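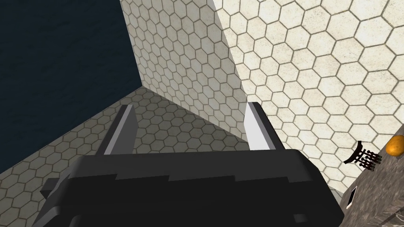 Gripper open, wrist view, simulated tiled room. Item 4 refers.

Pre-purchase inspection: Prosum gripper kit with simulation package
Supplier: Lostavell
Inspected by: Dorin Voicu
Date: 10 July 2021
Unit no.: 3074
Marks used: OK / OK with comment / Fail / Not tested

1. Delivery and paperwork -- OK with comment
Box intact, seals intact. The manual is in three languages, one of which is English on most pages. Declaration of conformity found inside the bag of spare screws.

2. Emergency stop -- OK
Pressed 15 times, stopped 15 times. The button is stiff enough that you have to mean it.

3. Pinch points, real unit -- OK with comment
Gap at the base of the fingers will take a fingertip. Warning label supplied but not fitted. It is now fitted, slightly crooked, by me.

4. Simulated gripper against real unit -- OK with comment
Two parallel fingers, squared tips, pale inner faces, wide black housing. The model matches what is bolted to our bench. From the wrist view the housing fills a good deal of the lower picture, so anything low and close will be hidden behind it. Operators to be told before they start blaming the software.

5. Simulated room -- OK with comment
Hexagonal tiles on the walls and the floor as well. Whoever chose them got a good price. Grout lines are clear enough to judge an angle by. Light and shade meet in a hard straight line on the far wall, and I would like a softer setting. Ask Lostavell whether there is one.

6. Test objects -- OK with comment
The round orange thing on the grey counter reads well at a glance. The dark item beside it, with the prongs, I took for a rack and then for a brush. Object list requested, with names.

7. Grip force limit -- Fail
Manual says the limit is set at the factory. Ours was set at the factory to 25, and the manual does not say 25 of what. No live gripping until we have this in writing.

8. Cable and strain relief -- OK
Better than the Akby unit we looked at in May, though that came with its cable clamp in a separate envelope.

9. Long run, simulation only -- OK
2000 open and close cycles, no crash. The log file calls every one of them "cycle 1". Reported.

10. Guarding and floor marking -- Not tested
Waiting for Pîrvu to deliver the panels. Still waiting.

Result: simulation package may be used now. Hardware stays locked off until item 7 is cleared -- the key is in my drawer, and asking nicely will not help.

Re-inspection: items 3, 7 and 10 only.

D. Voicu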